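Cruzado opens sorting room for household odds and ends in Draltstead

Draltstead, Feb 21, 2021

Cruzado, the household reuse charity, has opened a sorting room at its Draltstead depot for the small items that usually get lost at the bottom of a donation box. Straps, lids, trims, cases and covers will now be checked one at a time and put back into use where possible.

The room has been set up in the former packing area and has 143 labelled drawers. Residents can bring in up to 2 carrier bags of small items per visit, and there is no need to sort them first.
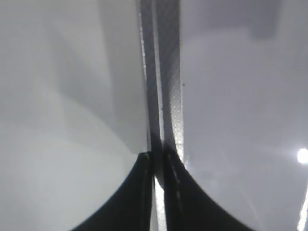

Strips and bands make up a large share of what people give. They are handled singly, so that both faces can be looked at before a decision is made. A band with a fine diamond pattern on one part and a darker grey part beside it, for example, has to be checked for folds and small specks as well as for length. Pieces that pass are rolled and placed in a drawer by width. Shorter pieces go to Lernareck, the craft workshop next door, which uses them in its repair classes.

"People apologise when they hand over a bag of bits," said Cayetano Escobar, who manages the depot. "They needn't. We have had customers looking for one strap for months — we would much sooner have it in a drawer than in the bin."

Hard items follow a separate route. White and pale pieces are looked at under good light, as marks and scuffs are easy to miss on them. Anything with rounded corners is kept apart from square-edged pieces, which stack differently and take up more of the drawer. Small printed markings are left in place, even when they are hard to read, in case a customer can match them at home. 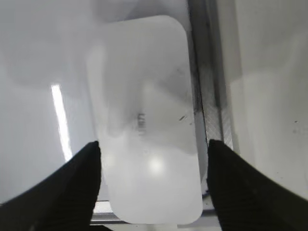 Opening times and prices

The sorting room is open to the public 7 hours a week, with times posted at the depot entrance. Most items are priced at 50p, and straps are sold by the piece. Bronutia, the storage firm, has paid for the drawers and shelving.

Cruzado hopes to return 500 items to use by October. "It is slow work and we are still learning what people want," said Witold Żak, who runs the room. "Lids go quickly. Trims take longer."

Enquiries should be made at the depot desk.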